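Siriporn Wattanapong
20 April 2021

Right, I've been promising a thread on the pause-trimming work for ages and the draft is finally with our co-authors, so off we go. It's about teaching two robot arms to put fruit in a plastic bag, and why the boring bits of the training data matter so much.

The set-up: a person drives both arms by hand through the whole job, we record everything, and a network learns to copy it from the camera views and joint positions. One arm deals with the bag, the other with the fruit. We now have 1614 recorded runs, and I drove more of them than is good for anyone's shoulders.

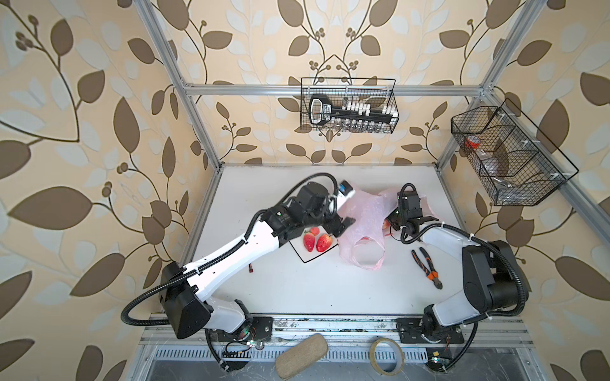
People hesitate. All the time! You get the gripper over a strawberry, stop, think about your angle, glance at the other hand, then go. A network trained on that learns the stopping as well. And because nothing in its view changes while it's stopped, it can sit there for good. We called this "the sulk" in the lab and I'm sad that Adesuwa made me take it out of the paper.

The obvious fix is to delete every stretch where the arms don't move. We tried that first. It got rid of the sulk and broke the bag work completely, as some pauses are doing a job. If one arm is holding the bag mouth open while the other comes across, that arm is SUPPOSED to be still.

So the method (it's a small idea, and I love it): look at both arms together. If one is still and the other is busy, keep the lot. If both are still, look at the grippers. If either one is in the middle of closing or opening, keep that too. Whatever's left is a person thinking, and we thin it out but leave a little behind.

Leaving a little behind was Emiliano's suggestion. With none at all, the arms rushed into the grasp before they'd lined up properly. Soft fruit doesn't forgive that. I have eaten the evidence.
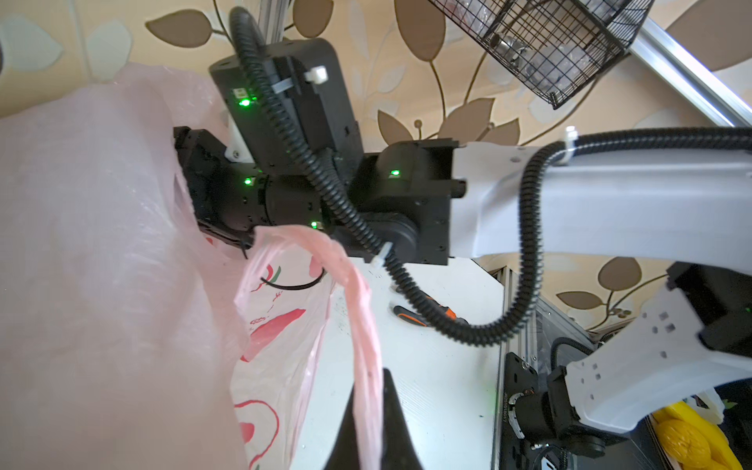

Wrist camera view, with the other arm's gripper reaching into the pink plastic.

Bags are a pain, by the way. The film crinkles and the handles flop, and it never lies the same way again. Agustina went digging and found a 2012 thesis on folding cloth that describes nearly the same trouble with hesitation, and it was a lovely read. It's cited properly in section 2.

Results, as plainly as I can put them. Same network, same runs, same training time. The only change is which moments it gets to see. With our trimming it finishes the bagging task clearly more often than with the raw recordings, and the long freezes are nearly gone. Deleting all the pauses comes last, below raw, which surprised me.

Where it still falls over: small berries tucked behind big ones. The gripper goes for the big one and nudges the little one off the plate. Trimming does nothing for that and I don't have a good answer yet. Ideas very welcome.

Also, we've only tested on our own table. Irén's group at Medina are going to try it on their arms with their own recordings, hopefully by July. If it doesn't carry over I'll post that here too.

The trimming script is short and doesn't care what robot you have, so long as you log joint speeds and gripper commands. Code goes up with the preprint, once I've given the variables names that a stranger could read -- currently one of them is called "sulk2".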